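Lallwood Field Support
Ticket: Folding episodes from Testidstead rejected at upload, "pose jump"
Status: Resolved
Opened by: Jolien Boersma
Assigned to: Eimear Mulcahy
Category: Hand-held grippers / Tracking
Priority: Normal

Jolien Boersma, 9:12 am
We have been recording the T-shirt folding task in the bedroom at Testidstead. Two hand-held grippers, 0475 and 0476, one person holding both. Upload finished overnight and this morning the intake page shows 77 of 169 episodes rejected. The reason given on all of them is "pose jump". No other error, no missing files, and the video plays from start to finish on the ones I opened.

The same two grippers did drawer opening and table clearing at Abu Hammour with almost no rejects. Nothing on them was changed between the two sites except that they were charged.

What I have tried so far:
Restarted both grippers and the recorder.
Cleaned the lenses with the dry cloth from the kit.
Ran the finger open/close check. Both pass.
Re-uploaded one rejected episode by itself. Rejected again, same reason.

I need to know whether to keep recording. We have the room until the end of February.

Eimear Mulcahy, 9:40 am
Thanks Jolien. Please stop recording the folding task for now, but leave the bed set up as it is. Don't tidy anything.

"Pose jump" means the tracker thinks a gripper moved farther between two video frames than a hand can move it. The hand did no such thing. The tracker lost its place and then found itself again somewhere else. For training that is worse than a missing file. The model learns hand motion from the tracked path, so a jump in the path teaches it a motion that never happened.

Can you tell me:
1. Are the rejects from one gripper or both?
2. Do they bunch up at one time of day?
3. Which recorder version are you on?
4. Where does the person stand when they start?

Jolien Boersma, 10:25 am
1. Both. I sorted the list by serial and it comes out close to even.
2. More in the late morning, but there are some all through.
3. The version that came with the kit. The recorder says it is up to date.
4. Beside the bed, toward the foot. The shirt is laid flat on the mat, the person brings both grippers over it and presses start with the foot pedal. Then two side folds, one fold up from the hem, and the shirt goes on the pile.
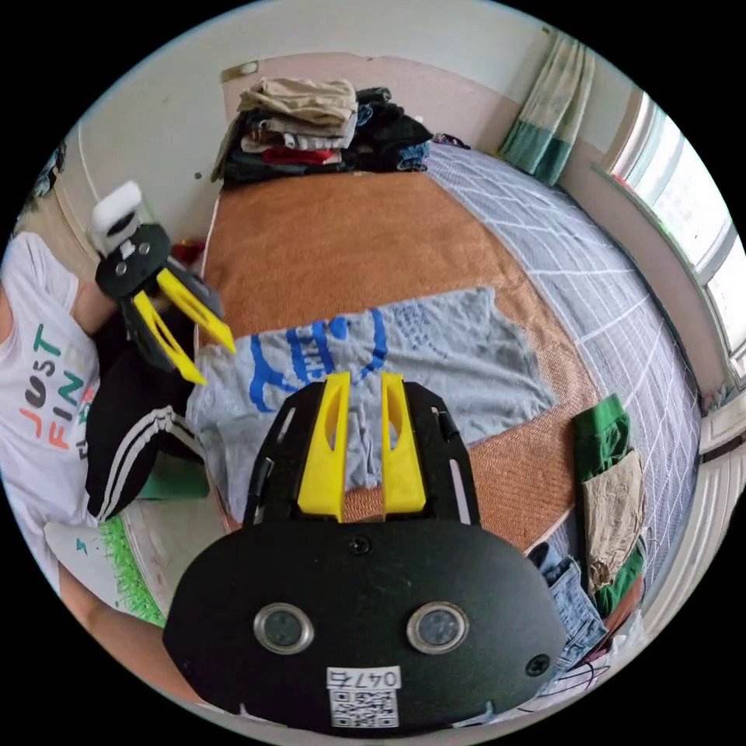
One more thing on question 4. Colm Phelan did most of the early episodes and I did the later ones. Colm is a good deal taller than me and starts with his hands higher up. His reject rate is lower than mine. I had put that down to him being more careful.

Eimear Mulcahy, 10:48 am
That helps. Higher hands mean a wider view at the start, and more of the room for the tracker to hold on to. I'm going to pull a few of your rejects and a few of Colm's good ones and look at the feature overlay.

In the meantime please do the board check on both grippers. Stand the calibration board on a chair, away from the window, and circle each gripper in front of it for a slow count of ten. Save these as "test", not as episodes, or they will end up in the training set.

Jolien Boersma, 11:30 am
Board check done on both, saved as test. Both came back green. Residual is under the limit on each.

Eimear Mulcahy, 11:52 am
Then the calibration is fine and I'm ruling out the hardware. I have asked Babak Mazandarani from the mapping side to look at the overlay with me.

Babak Mazandarani, 1:15 pm
I went through six rejects. In every one the jump happens while a gripper is low over the bed, and in four of the six the size of the jump is nearly the same. Random failures give you jumps of all sizes. When the same distance keeps coming back, the tracker has usually mistaken one part of a repeating pattern for the next part along. I would look at what the bed is covered with.
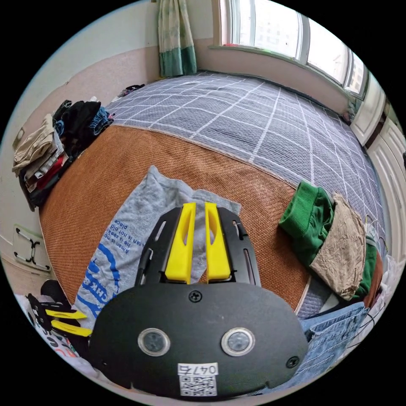
The tracker works by picking out small corners and following them from one video frame to the next, so it wants corners that look different from each other. The bed gives it the opposite. The sheet is a grid of white lines making large squares, all the way back toward the wall, and every crossing of those lines looks like every other crossing. The mat on the near half has a fine herringbone weave, which at arm's length is the same small shape over and over. The useful things are the printed shirt, the clothing piles on both sides of the bed, and the window and curtain at the back. As soon as the hands go down for the first fold, the back of the room leaves the picture and the shirt starts to move. The tracker is told to distrust anything that moves, so it drops the shirt as well. What it has left is weave and grid. The repeated jump distance matches one square of the sheet when I scale it from the map.

Jolien Boersma, 1:34 pm
That makes sense of it. We had no sheet or mat like that at Abu Hammour, it was all tables and cabinets. Do I need to change the sheet? The plan for this set says to use the bedding that is already in the home.

Babak Mazandarani, 1:50 pm
Leave the bedding alone. We want these sheets and mats in the data. If we only record on surfaces the tracker likes, the model will only have seen those surfaces, and then somebody puts it in front of a checked blanket. Change how the episode starts instead, and give the tracker a better map before it needs it.

Eimear Mulcahy, 2:05 pm
Steps to try, Jolien, in this order:

1. Before the first episode of a session, record a room sweep with each gripper. Walk slowly from the foot of the bed to the head and back with the gripper at chest height, pointing at the walls, window and piles. One minute is enough. Pick "map" as the recording type.
2. In the recorder settings, set "Start from map" to on. It is off by default. I suspect it was off at Abu Hammour too and never mattered there.
3. At the start of each episode, hold both grippers at chest height for two seconds before going down to the shirt.
4. If the piles get moved or grow a lot, do the sweep again.

Please keep the folding itself the same. Same order of folds, same speed. If you slow down to please the tracker we get slow folding in the data.

Jolien Boersma, 2:20 pm
The shirts go onto a pile at the end of each episode, so the piles change all the time. How much is a lot?

Babak Mazandarani, 2:31 pm
A shirt or two is fine. If a whole pile goes to the other side of the bed, sweep again. The walls and the window carry most of the map anyway.

Jolien Boersma, 4:10 pm
Did the sweep with both grippers, turned on "Start from map", and recorded 19 new episodes with the two-second hold. Colm did some and I did the rest. Uploaded as a separate batch.

3 rejected. The other 16 are accepted.

Eimear Mulcahy, 4:26 pm
Much better. Looking at the three now.

Eimear Mulcahy, 4:44 pm
All three are from the start of the batch and all three have a short hold, well under two seconds. The tracker hadn't locked to the map when the hands went down. The later ones all have the full hold and are clean.

Jolien Boersma, 4:51 pm
Those are mine. I was counting too fast. Could the recorder beep when it has locked? Then there is no counting at all.

Eimear Mulcahy, 4:58 pm
It can in the next version. Treasa Nic Giolla owns the recorder and I have passed it to her as a separate request.

Treasa Nic Giolla, 5:15 pm
Picked up. One short beep per gripper on lock, and the pedal won't start an episode until both have beeped. I will also change "Start from map" to on by default for bed and floor tasks. Until it ships, keep to the two-second hold.

Jolien Boersma, 5:22 pm
Last question. What happens to the rejected ones from the first batch? It is a fair amount of work to throw out.

Babak Mazandarani, 5:40 pm
Keep them. Your new sweeps are of the same room with the bed in the same place, so I can run the old videos against the new map offline. I tried it on the six I had open and five came through with a smooth path. I'll run the full list overnight. Whatever still jumps will be marked "video only", which means it can be used for learning what folding looks like but not for the hand path.

Jolien Boersma, 5:46 pm
Good, thank you. We'll carry on with folding tomorrow and then start on the jeans.

Eimear Mulcahy, 5:50 pm
For the jeans, sweep again first, since the piles will be laid out differently. Setting this to resolved. Reply here if the reject count goes up and it will reopen.

Cause: Repeating pattern on sheet and mat, no room map loaded at episode start
Fix: Room sweep per session, "Start from map" on, two-second hold at chest height
Follow-up: Lock beep and new default setting (Treasa Nic Giolla); offline re-run of first batch (Babak Mazandarani)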